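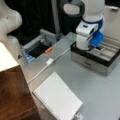
餐具盒、抽屉和一个不肯待在原位的打蛋器

一月份我只立了一个目标：把厨房里那些“反正先放这儿”的抽屉收拾明白。健身卡没办，外语课没报，就这一件。结果拖到上个星期五晚上才动手，吃完饭碗都没洗，我就把最上面那层抽屉整个抽出来，哗啦一下全倒在餐桌上了（楼下邻居对不起！）。

先说说我之前用的是什么。刚搬来的时候图省事，买了一个可以自由拼接的分隔板，说明书上写着能变出各种格局，我拼了两次就再也没动过。隔板太矮，叉子一推就滑过去，跟勺子混成一团。后来隔板也歪了，抽屉每次关到一半就卡住，得伸手进去摸，摸到哪个算哪个，有一回摸到的是削皮刀的刀刃。就是那天我决定换掉它。

现在我喜欢的是那种一条一条并排的长格子，浅灰色的，外面一圈黑边，看着特别干净。长格子的好处是东西只能顺着放，筷子、勺子、叉子各躺各的，想乱也乱不到哪里去。下面再带个拉手就更好了，整个盒子银灰色金属的，放在浅色桌面上我觉得比木头的耐看。我妈不同意，她说金属的冬天摸着凉，竹子的才像个家。妈，咱们各用各的。

我在Brirent的网站上逛了快两个晚上，收藏夹里塞了8个款式，最贵的那个要1,000块，放餐具的盒子！我默默把页面关了，第二天又打开看了一眼，又关了。最后给自己定的预算是最多500块，餐具、文具、药盒全算在里面，超了就从奶茶钱里扣。

Babita听说我在折腾这个，发来一段特别长的语音，中心思想是先扔再买。她去年收拾厨房，盒子买了一堆，收完发现一半是空的，现在拿来装孩子的蜡笔。我听完老老实实先去扔东西了。扔掉的有：外卖送的一次性勺子一大把，掉漆的开瓶器，不知道哪台电器上的塑料盖，还有一包已经受潮的牙签。最舍不得的是一把缺了齿的叉子，大学宿舍带出来的，犹豫了半天，最后塞进了花盆那边的工具袋里，松土用。

剩下的我是这么分的：

每天都要用的筷子和勺子，放最靠手的那一格。
叉子和餐刀放旁边，刀刃朝同一个方向。
量勺、茶滤、夹冰块的小夹子，放最里面一格，用得少，找得到就行。
打蛋器，放不下。

打蛋器真的是厨房里最难伺候的东西，头太大，横着顶住边，竖着抽屉合不上。我试过把它斜过来，结果压着两条格子，等于白分。现在它挂在灶台旁边的钩子上，晃来晃去的，我也认了。

餐具弄完已经快十一点，人反而精神了，顺手把书桌上那堆也收了。书桌我不太喜欢用抽屉，更习惯敞口的托盘，蓝色侧边的那种，透一点颜色，黑乎乎的充电器和硬盘扔进去也不显得闷。笔和小零碎就搁在托盘边上，橙色的最好，一眼就能看见。我所有的笔都活不过一个月，买亮色纯粹是为了让它们多活几天。

有个小习惯推荐给你们：收之前先把桌子清空擦一遍，所有东西一次摊开，别一格一格地掏。我以前就是掏一格收一格，收到最后一格发现又冒出三把勺子，前面全得重来。摊开虽然看着吓人（我家那位半夜出来倒水，看了一眼桌子，一句话没说又回去睡了），可是真的快很多。

还有，格子底下我垫了一层薄薄的防滑垫，裁剩下的边角料，大小刚好。尺寸我量了两遍，还是剪歪了一条，塞在最里面谁也看不到。

对了，上次留言里Fouad问长格子会不会积灰。会的，面包屑尤其喜欢往角落里钻。我的办法是用旧的软毛刷扫一遍，再拿微湿的布裹着筷子头，顺着格子从头推到尾，翻过来扣一会儿再放东西。你要是有更省事的办法请一定告诉我，我这个人擦到第四条就开始不耐烦了。

下一个轮到调料柜。昨天打开看了看，里面有两瓶没拆封的白胡椒和一瓶看不清标签的什么粉，我又把门关上了，等周末吧。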